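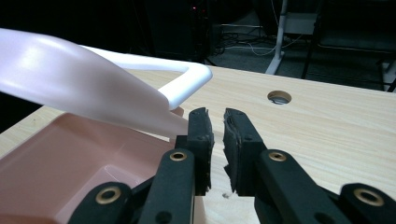 White plastic with the loop handle, pink tray, wooden table.

I started on the plastic drawer this morning. It's the deep one under the counter, and it hasn't closed properly since we moved to Cullbridge. I took everything out and put it on the table, which took longer than I thought it would.

The pink tray is staying. It's pale pink with a raised rim, and it's boxy enough that small things don't slide off when I carry it. I bought it at Sosa years ago along with a blue one that cracked. I've decided it will go in the front of the drawer and hold whatever is short enough to fit.

The white piece is harder. It's shiny and has a rounded loop at one end, and it tapers down to a narrow tip. It came in a box of odds and ends from my aunt's house in Urnis, and I don't know what set it belonged to. I like how it looks. I can't remember the last time I needed it, but I've put it back twice now, so I suppose I'm keeping it.

What went out: 11 lids with no containers, a cracked funnel, and a measuring cup with the numbers worn off. I checked with Sammont first about whether they take loose lids at the recycling center. They do if the lids are clean, so I washed them all and left them on a towel.

The drawer liner was in bad shape too. I cut a new one from the roll in the hall closet. It's a little short at the back, and I'm leaving it that way.

Long things are on the left now and short things are in the tray. The drawer closes if the whisk is lying flat. I still have the one below it to do, with the foil and the bags, and I'll probably get to that later in October. The table needs wiping down before dinner.

Contact | © 2025 | Back to top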